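Search this site
Type and press enter

Finding the seams: how I got our replay tool to stop lying to me

Last updated in August
4 minute read

I've wanted to write this one up for weeks, and now that the branch is merged I finally can! If you work with hand-held grippers you will know the general shape of the problem. You've got a stream of pictures from the wrist camera, a stream of poses from the tracker, a stream of finger widths, and every one of them has its own opinion of what time it is.

Our replay tool is called Keltudach (Gopinath Kurup picked the name, and I've given up asking him where it came from). You give it a recording, it lines everything up and draws the path of the gripper as a ribbon you can spin round. Lovely thing. But for a good while the ribbon had small kinks in it, always near a grasp, and I kept blaming the tracker.

It wasn't the tracker. I spent a whole Thursday plotting marker poses against finger width by hand, and the poses were smooth as you like. The width signal was late. 40 milliseconds late, on every recording I opened, and the resampler was dragging the poses along to suit it. So the policy was being taught to start closing after it had already arrived, which explains an awful lot of timid grasping on soft things like cloth.

The fix is almost embarrassingly small. Keltudach now works out the delay for itself at the start of each recording. You open and close the gripper 3 times before you do anything else, it finds the fingers in the pictures, compares that with the logged width and slides one against the other until they agree. The whole search takes 8 lines of Python and I'm far too pleased with all of them. Booker Kapoor wrote the nicer version, with proper interpolation, and his is what got merged, which is fair enough.

The part I enjoyed most was the checking. I reran 56 old recordings through the new code overnight and came in to a page full of ribbons with no kinks. I may have walked round the desks showing people on my laptop. Two of the recordings still looked odd, and both had a gripper that somebody had half closed before pressing start, so the search had nothing clean to hold on to. Those now get a warning and a grey ribbon, and you can set the offset by hand with a slider. I love a slider.

A few smaller things that went in with it:

Left and right grippers get their own delay. I had assumed one number would do for a pair and it doesn't.

If the marker is lost for a moment, the ribbon now shows a gap. It used to draw a straight line across, very confidently, and I believed it more often than I'd like to admit.

The loader no longer reads the whole file before showing you anything. You can start scrubbing straight away, and on the long cloth folding recordings that is a joy.
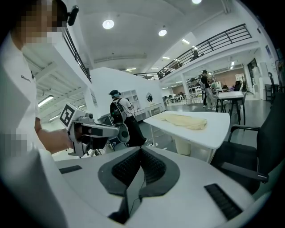 Next on my list is the planner side. Rellotico, our little motion planner, still takes its finger timings from a fixed table that I typed in when we had one gripper and no users, and I'd like it to read the measured delay from Keltudach instead. Booker thinks it's an afternoon's work. I've put it down as a week, and I'll post the plots when there are some.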